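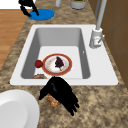 Figure 1. Simulated kitchen: white sink with a red-orange-rimmed plate in the basin.

4.2 Announcements and Release Gaps

We coded 563 public posts in which a band or solo artist promised new music. A post counted as a promise if it named a year, a season or a month. Posts that only hinted at studio work were left out, following Bautista's earlier coding guide. Two readers worked through the full set and settled disagreements by discussion.

The gap between promise and release was longest for acts with

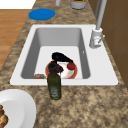
a side career in film scoring. These artists often put out a soundtrack first - sometimes two - before returning to the band's own material. Listener counts from Jumbridge were used to drop acts with fewer than 1000 monthly plays. Release dates came from the Sikder catalog and were checked against label pages as of Mar 16, 2019. Where the two sources differed, we kept the earlier date. Reissues and live albums did not count as new music.
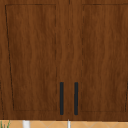 Figure 2. Simulated kitchen: two-door wall cabinet with reddish-brown wood grain.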